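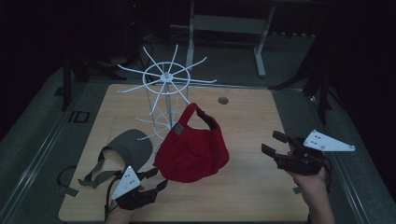

Dinesh Nigam has bought equipment for other people for most of his working life. He started with warehouse racking, moved on to packing lines and now looks after the budget for a small group at Sturlow that collects demonstrations for robot arms. The people in his group pick things up, hang them and put them down again with hand-held grippers, and the recordings go to clients who want to train their own machines.

He keeps his spending plan in one spreadsheet. When I visited he had it open on a laptop with next year's column half filled in.

"People ask me what the robot costs," he said. "We've got two arms and they're the easy part of the budget. You get a quote, you argue about it, you sign. It's everything around them that moves."

The group's last big decision was whether to buy more arms or more hand-held grippers. Nigam went into it expecting to buy arms. The supplier, Siltamau, had offered a fair price and a service contract, and the clients liked to hear that a site had plenty of hardware. He changed his mind in August, after going through a month of booking sheets with Maribel Marulanda, who runs the sessions.

"The arms were booked and not used," Marulanda said. "Somebody would be waiting for a part, or for an engineer, or the cell was being set up for the next client. With the hand-helds you clear a table and start."

They bought hand-helds. The pairs come with printed marker plates on top, which the tracking system uses to work out where each hand is, and a cable for each side. Marulanda would have liked fewer cables. Nigam looked at a wireless set and decided against it for this year.

"I'm not against it," he said. "The batteries were priced separately and so was the charger, and the charger only took one type. By the time I'd added it up it was a different purchase."

His rule is to ask for the price of the second year before discussing the first. Gripper fingers wear. Marker plates get scratched or bent and have to be replaced as a set, then calibrated again. Cables fail at the connector end. He puts all of these on separate lines and does not let anyone merge them under a heading such as "consumables".

"If it says consumables, it's the first thing to be cut," he said. "If it says cables, somebody has to tell me we can do without cables."

The line that caused most argument was for props. A client wanted soft goods handled at a display stand: caps, visors, anything with a strap or a floppy edge. Marulanda asked for 400 items. Nigam had allowed for 200.

"I thought a cap was a cap," he said.

Marulanda's view was that a cap changes as it is used. The cloth softens, the brim picks up a bend and the thing no longer sits the way it did when it was new. For some tasks that is useful. For others the client wants the new shape every time, and then the stock has to be rotated and replaced.

"A hard box is the same box after a week," she said. "A cap falls differently each time you let go of it. And the straps catch on things. That's why the client is paying for it, so I can't leave it out to save money."

They settled on the lower number to begin with, and a second order to be released if the client extended. Nigam put the second order in the plan as a dated commitment. He had been caught out before by an extension that arrived with no money set against it.

Display stands were cheaper than he expected. He ordered ordinary shop ones from a fittings dealer called Bajpai, which also supplies hooks and rails. A laboratory supplier had offered something similar with a heavier base at a much higher price. Marulanda tried both and said the shop one was closer to what the client's robots would meet.

"It's light, so it can shift if you knock it," she said. "Well, so will the one in the shop."

Tables were the other surprise. The group had been using whatever the building had, and the heights did not match. Two clients had asked for recordings that could be compared with each other, and a few centimetres made a difference to how people held their wrists. Nigam now buys tables to one height and has a spare delivered with each order. He asks for a cable hole in the top as well, a small extra that he says he should have specified from the start.

I asked what he would tell a firm planning its first purchase. He was slow to answer — he doesn't much like giving advice to firms he hasn't visited — and began with floor space. Arms need a guarded area, and the guarding has its own lead time. Hand-helds need less room, but they do need people, and people need breaks, training and somewhere to sit.

"The wages are bigger than the kit," he said. "I've seen plans with the grippers priced to the penny and one line for staff that was obviously a guess."

Marulanda added storage. Soft goods squashed in a bag come out with creases that show up in the recordings, so she now has shelves and shallow trays. They were not in the original plan. The money came out of the travel line.

The software licence is still undecided. Brekonetti, which provides the tracking package, charges by workstation and is moving to a charge by recorded hour. Nigam has worked out both. By workstation is cheaper if the tables are busy all year, and by the hour is cheaper if the client does not extend.

"So it comes back to the caps," he said. He has asked Brekonetti to hold the present terms until the client has answered, and has left the cell in the spreadsheet yellow.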